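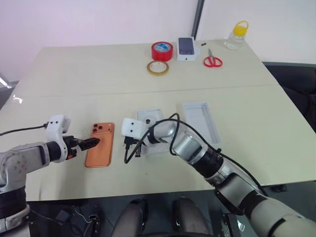 Moving a mail archive off Laxdal

Home | Archive | Notes | Contact

Filed under: Housekeeping, Email

The export finished Thursday at 3460 messages. Laxdal writes one mbox file per folder, and the date header is rewritten on any message that was ever moved between folders. I sorted on the Received line instead, which is intact.

Duplicates came to 332, nearly all from an old forwarding rule. Matching on Message-ID caught every one except 9 — those had no ID at all and I deleted them by hand.

Attachments over 6 MB are stored separately and need their own export. Frida Ingvarsson pointed me to the setting, under Storage. Folder names with accents still import wrong.

2 comments | 0 shares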